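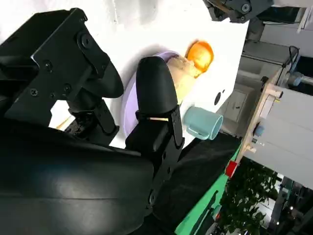
Ye-ji Pyo wrote, on 22/12/2020:

> We have a shower floor in the Lamach job where the screed went down
> in May and the tile is only going on now. The spec calls for the
> Pusano primer under the Yeon membrane, two coats each. The
> membrane has let go in two places near the drain. It peels back
> clean, with the primer stuck to the membrane and a fine gray
> powder on the back of the primer.
>
> My questions:
>
> 1. Is this a primer problem or a screed problem?
> 2. Can I prime over the powder with a thinned first coat and go
> again?
> 3. Does the second coat of primer do anything useful on a sand and
> cement screed, or is it only there for plywood?
>
> The rest of the floor sounds solid when tapped. The area is small,
> but I do not want to be back here in a year.

1. Screed. If the primer came up with the membrane and brought powder with it, the bond between those two coats was fine and the failure is in the top of the screed itself. What you have is laitance, or a surface that dried out too fast and never cured properly. The two look alike once they are on the back of a strip of membrane, and the cure is the same.

To tell how deep it goes, scratch the bare patch with a nail in a grid, firm pressure, lines a finger width apart. If the squares between the lines stay sharp, the weak layer is thin and has probably come off already. If they crumble, keep going down until they stop crumbling. Do this at the drain and also in at least one spot where the membrane still looks good. Tapping finds hollow areas. It does not find weak ones.

2. No. A thinned coat will soak in a little and bind the top of the dust, and then you have a slightly thicker skin sitting on the same weak layer. Grind it off, vacuum, wipe with a damp sponge, let it dry, vacuum again. A cup wheel with a shroud is fine for the open floor. Near the drain flange use a hand stone, as the wheel will take the edge off the flange before you notice.

3. It depends on suction. Put a few drops of water on the ground surface. If they are gone inside a minute, use both coats, the first one thinned as the data sheet allows, the second at full strength. If the drops sit there, one coat is enough, and a second can leave a film that the membrane does not like. I have seen the second coat skipped on dense screeds without trouble, but if the spec says two you should get the change in writing before you leave one out.

Other points on the same floor:

– Measure moisture before you recoat. A floor that has been under a membrane, even a loose one, can be wetter near the drain than it looks.

– Lap the new membrane onto the old by a full hand width, and abrade the old membrane first. Wipe it with clean water only. Solvent softens some of these products and the lap stays tacky.

– Bed the reinforcing tape in the first coat at the flange while that coat is wet. Laying it on the dry coat and painting over it leaves voids along the edge of the tape.

– Flood test before tiling. We plug the drain, fill to just below the threshold, mark the level on tape and leave it overnight. Mark a bucket of the same water next to it so you can subtract evaporation.

On the mortar: the Brurkora additive was mentioned earlier in this thread as a fix for poor adhesion. It goes in the mix and improves the bond between the mortar and whatever is under it. It will do nothing for a screed that is coming apart below the primer.

If the nail test fails on the part that still looks sound, I would strip the whole floor.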